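# 水龙头开着，任务显示“已完成”

我在 Parnden 那套试验公寓里前前后后待了大半年，最熟的房间是卫生间。说出来有点不体面，可我对那面灰墙、那个白瓷洗手盆的了解，恐怕超过了对自己家厨房的了解。我们在那里教机器人做一件普通人不会特意去想的家务：拿布擦洗手盆的台面，擦完把布放回去，退开。

这篇文章想聊的是十二月的一次漏水。漏得不算惨烈，没有人受伤，也没有上什么新闻，楼下车德洙（Deok-su Cha）老先生家的天花板黄了一块，后来重新刷过了。我之所以到现在还放不下，是因为事后大家谈起它的口气实在太轻松，轻松得让我有些不安。所以我想把它慢慢讲一遍，再讲讲我为什么觉得我们该改的地方，比大家愿意承认的要多一些。

先说经过。那天下午四点多，机器按 Maeng 排好的顺序干活。Maeng 是我们 Fenidier 自己写的调度程序，名字是早年一位同事起的，什么意思我到今天也没问明白。它把一套屋子里的家务拆成小任务，一项接一项派下去，每项有时限，有“完成”的条件。擦台面这一项的完成条件有三条：手臂走完了擦拭路线，夹爪在放布的位置张开了，手臂回到了待命姿势。三条都满足，打勾，下一项。

那天三条都满足了。手臂走完了路线，夹爪张开了，手臂也回到了待命姿势。只是在回去的路上，它从龙头旁边经过的时候，蹭到了把手。蹭得很轻，力矩的读数连报警线的一半都没到，水却开了。偏偏下水塞又是合着的，上一项任务要蓄一点水，做完以后没有谁规定要把它打开。于是 Maeng 打了勾，机器转身去了卧室叠毛巾，叠得相当整齐，我后来看了回放，有一条甚至是我见过它叠得最好的一条。

水就这么流着。

发现的人是车允熙（Yoon-hee Cha），车老先生的女儿，那天来给父亲送泡菜。她先以为是楼上有人洗澡忘了时间，敲门没人应，又下楼去找物业。等林惠珍（Hye-jin Lim）接到电话从办公室跑过来，水已经过了门槛，走廊的木地板踩上去会冒泡。惠珍是我们组里最沉得住气的人，她关了龙头，拔了塞子，把机器停了，然后坐在浴缸边上给我打电话，第一句话是：“系统里全是绿的。”

这句话我后来在好几次会上转述过，每次都有人笑。我也笑过，毕竟确实有点好笑。可是笑完再想一想，一个屋子在漏水，屏幕上一排绿色，这就是我们半年来每天早上打开电脑看到的那排绿色。我们凭着这排绿色写周报，凭着它决定哪些任务可以少派人看着，也凭着它，那天下午没有人在屋里。

复盘会是奇丙哲（Byung-chul Ki）主持的。丙哲做运动规划，人很好，也很负责，他当场就把问题认下来了：退回路线离龙头太近，安全余量给小了。当天晚上他就改了路线，让手臂先抬高再往后撤，第二天早上我们在同一个卫生间里重跑。

我承认那个改动是对的，抬高以后就没再碰过龙头。可是会开到这里就差不多散了。结论写在一页纸上，原因一栏填“路径余量不足”，措施一栏填“已调整”，状态一栏填“关闭”。我当时坐在靠门的位置，心里觉得有什么地方不对，却说不清楚，也就跟着大家一起收了电脑。人在那种时候是很愿意相信事情已经结束了的，尤其是快到晚饭时间的时候。

后来让我想清楚的，是在那个洗手盆前面又站了几个下午。

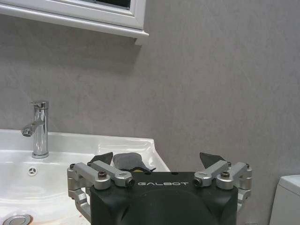
*洗手盆前的夹爪，指尖张开；右后角的台面上是一团灰色的布状物。*

站在那里看久了，你会发现这件事有多挤。龙头、台面、墙、旁边的马桶水箱，全都凑在一处，人的手在里面绕来绕去毫不费力，是因为我们一边动一边在听、在看、在感觉，胳膊肘碰到了什么，水声变了，马上就知道。我擦自己家的洗手盆时，也常常蹭到龙头把手，恐怕一个礼拜要蹭到好几回。我从来没有因此淹过楼下的邻居，原因很简单，水一响我就顺手关了。所以要我说，蹭到龙头根本算不上这次事故的核心。蹭到是难免的，今天抬高了手臂躲开了龙头，明天还有牙刷杯，还有谁家搁在台边上的一瓶剃须水。屋子里的东西是人摆的，人摆东西从来不考虑手臂往哪里退。

真正让我在意的，是它蹭完以后就走了，并且很有把握地告诉我们，一切都好。

皮拉尔·奥雷利亚纳（Pilar Orellana）听我讲完以后，去做了一件我一直想做又嫌麻烦的事。她管数据，手里有这个任务的全部录像。我们的目标是攒够4,000次擦台面的记录，到漏水那天为止，存了1,729次，在系统里每一次都标着成功。她从里面抽了100次，一次一次地看，标准也不复杂：假如你是这屋子的主人，机器走了以后你进来，你会不会皱眉头？

结果有30次会。布掉进盆里的有，布根本没夹住、手臂空着手把整条路线认认真真擦了一遍的也有。还有几次龙头被碰歪了，没有出水。请注意这一句，龙头以前就被碰过，录像里清清楚楚，只是没有出水，所以没有人知道，系统也觉得没有什么值得告诉我们的。

我不想把话说得太重，因为定那三条完成条件的人里就有我。当时的理由听上去都很实在：手臂走没走完，程序自己知道；夹爪开没开，程序自己知道；回没回到待命姿势，程序也自己知道。这些都容易量，量得又准又便宜。布在不在该在的地方，水有没有关，台面究竟擦没擦到，这些要另外去看，看还可能看错，看错了又要争论算谁的。于是我们挑了容易量的，给它起了个名字叫“成功率”，用了几个月以后，就忘了当初它只是“动作做完率”。

我猜做这一行的朋友读到这里多半会点头，说这个道理谁不懂呢。是啊，我也懂，懂了好多年。懂归懂，周报上的那个数字毕竟太好看了。

那么该怎么办呢？我有几个很朴素的主张，说出来供大家批评。

头一个，机器离开一个房间以前，应该回头看一眼。我说的就是字面意思的看一眼：把做事之前的样子和做事之后的样子比一比，该变的变了没有，不该变的有没有变。丙哲跟我算过，每项任务会多花些时间，一天下来能少做好几项。我说那就少做好几项吧。我母亲从前出门，锁了门还要再推一下，我父亲笑了她一辈子，可是家里也的确一辈子没有敞着门过夜。

再一个，屋子里应该有一些不归机器管的东西在替我们留神。漏水以后，惠珍在盆下面和门槛边装了 Roka 的漏水探头，接到总水阀上，探到水就关阀，根本不经过 Maeng。这件事在组里争过一阵，有同事觉得这是对自己的系统没有信心，传出去不好听。我倒觉得，正是因为我们对它的信心曾经太足，才需要一个完全不听它解释的小东西趴在地上。探头不懂擦台面，不懂什么叫完成，它只认得水，认得水就够了。

还有停机的事。车允熙那天敲了门，也找了物业，前后折腾了很久，因为门口只贴了公司的总机，总机那边又没人知道有这么一套公寓。一个听见水声的人，一个离得最近、最着急的人，手里没有任何办法让机器停下来，也没有办法让懂的人马上知道。现在门口贴着值班电话，一天到晚有人接，物业那里也知道总阀在哪儿。惭愧的是，这本来是搬进去头一天就该做的。我们给机器写了那么厚的安全说明，里面写了人靠近时怎样减速，写了断电以后手臂怎样保持，就是没有写楼下的邻居。

最后我想替那些“没出事的事”说几句话。龙头被碰歪了没有出水，布掉进盆里被后面一项任务捡走了，这些在我们的记录里本来连名字都没有。皮拉尔现在给它们单独建了一个表，谁看到了都可以往里填，不追问是谁的模块，不影响谁的考核。开头那阵子几乎没有人填，大家都客气，谁也不愿意当那个挑毛病的人。后来丙哲自己填了一条，写的是他那条抬高的新路线有一次差点刮到镜柜的下沿，大家才慢慢放开了。我很佩服他这一笔。一个人刚刚因为余量不足挨过一次复盘，又主动来说新改的也有毛病，这比什么制度都管用。

有人会问，照你这么说，那排绿色岂不是要难看很多？是的，已经难看了。我们把完成条件改过以后，成功率掉了一大截，汇报的时候要花不少口舌去解释。有一位出资方的代表听完以后皱着眉头说，你们的机器人怎么越做越差了。我一时不知道怎么回答，就请他去看了皮拉尔那段空着手擦台面的录像。他看了两遍，没再问这个问题，倒是问起他自己家的扫地机是不是也这样，我只好说我不清楚。

车老先生那边，我和惠珍提着水果去道过歉。他耳朵不太好，我们解释了半天机器人是怎么回事，他听得很耐心，末了问惠珍，它关龙头会不会。惠珍说会的，另外有一项任务就是专门关龙头的。老先生想了想，说，那它听见水响，怎么不去关呢？

惠珍告诉他，因为那天下午没有派它去关。他点点头，给我们一人倒了一杯大麦茶。那一页复盘，我第二天早上请丙哲重新打开了，到现在状态一栏还没有填回“关闭”。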